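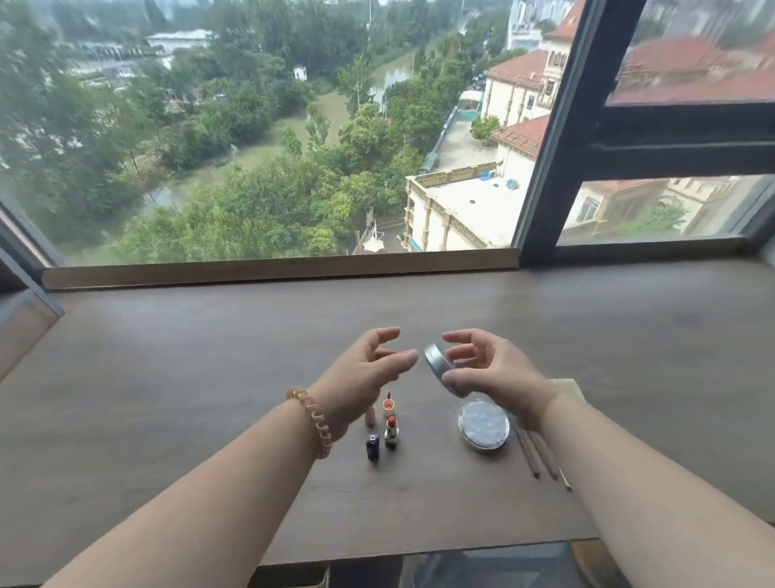 Aris altera regras de bloqueio e de remoção de contactos na aplicação de mensagens

A Aris, empresa responsável pela aplicação de mensagens com o mesmo nome, comunicou aos utilizadores um conjunto de alterações à forma como são tratados os contactos removidos e bloqueados. As novas regras entram em vigor em março e aplicam-se a todas as contas pessoais. As contas profissionais mantêm o regime atual até à publicação de condições próprias.

A principal novidade diz respeito ao histórico de contactos. Até agora, a remoção de uma pessoa da lista apagava de imediato qualquer referência à ligação anterior, o que obrigava o utilizador a procurar de novo o nome de conta caso pretendesse retomar o contacto. Com a atualização, os contactos removidos passam a constar de uma área reservada, designada «Removidos recentemente», onde permanecem durante 30 dias. Findo esse prazo, o registo é eliminado dos servidores e não pode ser recuperado.

A pessoa removida não recebe qualquer notificação. Para que a ligação seja restabelecida, terá de aceitar um novo pedido, mesmo que este seja enviado dentro do prazo.

Bloqueio passa a ter regime separado

O bloqueio deixa de ser tratado como uma forma de remoção. Os utilizadores bloqueados serão apresentados numa lista autónoma, sem limite de tempo, e só poderão voltar a estabelecer contacto depois de desbloqueados por iniciativa de quem aplicou a medida. As mensagens enviadas durante o período de bloqueio não serão entregues posteriormente.

A empresa esclarece ainda uma dúvida frequente nos pedidos de apoio. Quem for bloqueado deixará de encontrar o perfil na pesquisa e verá a conversa anterior assinalada com a indicação «Conta indisponível». A mesma indicação é utilizada quando uma conta é suspensa ou encerrada pelo titular, pelo que não permite concluir, por si só, que houve bloqueio.

«Recebíamos com regularidade pedidos de pessoas que tinham removido um familiar ou um colega por engano e que já não se recordavam do nome de conta», afirma Kirsty MacRitchie, diretora de produto da Aris. «O novo prazo responde a essa situação e preserva o direito de cada utilizador a terminar uma ligação sem ter de a justificar.»

Fase de ensaio em Lirnmont

As alterações foram ensaiadas durante o outono em Lirnmont, com a participação de 2579 utilizadores inscritos no programa de testes. Segundo o relatório divulgado pela empresa, 808 participantes consultaram pelo menos uma vez a área de contactos removidos. O documento não indica quantos voltaram a enviar um pedido de ligação, informação que a Aris afirma não ter recolhido.

O relatório identifica também dificuldades na primeira versão testada. A opção de bloquear encontrava-se no mesmo menu da opção de remover, e parte dos participantes declarou ter escolhido uma em vez da outra. Na versão final, as duas operações surgem em ecrãs distintos e o bloqueio exige confirmação.

Musyoka Muli, investigador do Instituto Bramwell para as Comunicações Digitais, considera a separação positiva, mas defende maior clareza quanto à conservação dos dados. «O utilizador deve saber, no momento em que remove alguém, que essa informação continua guardada durante um mês. Um aviso nas definições é pouco», refere. O instituto recomendou à empresa a criação de um botão que permita esvaziar a lista a qualquer momento. A Aris respondeu que a possibilidade está em estudo – sem indicar prazo para uma decisão.

Como consultar a lista

Após a atualização para a versão 3 da aplicação, a nova área ficará acessível a partir do perfil. O utilizador deverá abrir «Definições», selecionar «Contactos» e, em seguida, «Removidos recentemente». Junto a cada nome será apresentada a data em que o registo será eliminado. O pedido de ligação pode ser enviado diretamente a partir dessa lista.

Os contactos removidos antes da instalação da nova versão não serão incluídos. A empresa sublinha que esses dados já foram apagados e desaconselha o recurso a programas externos que prometem recuperá-los, em particular os que solicitam a palavra-passe da conta. As credenciais eventualmente fornecidas a esses serviços devem ser alteradas com a maior brevidade.

As conversas guardadas no telefone não são afetadas pela remoção de um contacto e continuam disponíveis até serem apagadas manualmente. O mesmo se aplica às fotografias e aos ficheiros transferidos para o dispositivo. Já os anexos que não tenham sido transferidos deixam de poder ser abertos em caso de bloqueio.

Contas de menores

Nas contas de menores associadas a um encarregado de educação, a lista de contactos removidos será visível apenas para o próprio titular. O encarregado de educação continuará a poder aplicar bloqueios através do painel familiar, ficando o menor informado da medida na abertura seguinte da aplicação.

A atualização será disponibilizada de forma gradual, com início em Lirnmont e Hiltthorpe, e alargada depois às restantes regiões. Os utilizadores que não pretendam instalar a nova versão poderão manter a atual até ao final do período de transição, cuja data será comunicada por mensagem na própria aplicação. Os pedidos de esclarecimento devem ser apresentados através do formulário de apoio, disponível no menu «Ajuda».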